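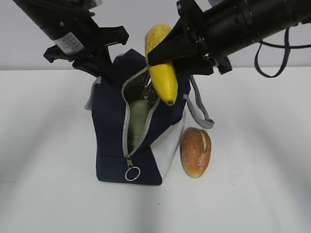
I've wanted a machine to make the packed lunches since my eldest started school, so when Yuxi Kang asked if I'd come and have a go with the Plillora, I was on the train to Nemville before she'd finished the sentence. It's a pair of arms that bolt to a table, and Rawat, who make it, are pitching it as a kitchen helper for people who hate small repetitive jobs. Me, in other words!

First things first, it isn't cheap and it isn't small. You need a clear table with nothing else going on, so my kitchen is out unless the toaster, the fruit bowl and the cat all move. Setting up took Yuxi and me 2 cups of tea, and most of that was me reading the wrong page of the booklet.

Picking things up is where I came round to it. A banana is an awkward shape and I'd fully expected it to get dropped or squashed, but the grip is gentler than I'd have guessed and it takes its time. Rolls are fine too. It's slow, mind. My daughter can chuck a lunch together in the time this takes to think about the fruit, though hers has usually got crisps in it twice.

Bags are another matter, and I'd say they're the real test of whether any of these things belong in a house yet. A hard plastic box stays where you put it, but a soft bag slumps and folds and the opening is never quite where it was a moment ago. I was glad to see it using both arms for this, one gripper clamped on the top left corner and the other pinching the top edge near the zip, even if the poor bag was looking rather creased and caved in between them. I do it much the same way myself, only with more swearing.
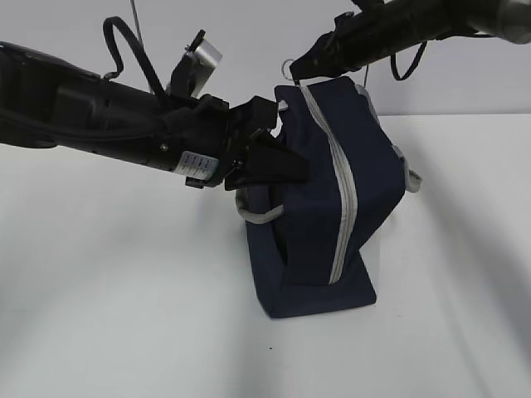

Zips are my least favourite part of lunch duty, and I'd pay good money never to do another one. Yamila Orellana, who had the Tomley model on trial last June, told me hers never got on with zips at all and she ended up buying a bag with a flap. I'm not sure I'd count that as automation. The Plillora at least has a small camera sitting on the wrist of the left arm, and I like that it's looking from close up, where the fiddly bit is.

Would I have one at home? Not this year. If you run a café and do 100 identical lunches a day, have a proper look. For me it's a 3 out of 5, with a nagging feeling I'll be back.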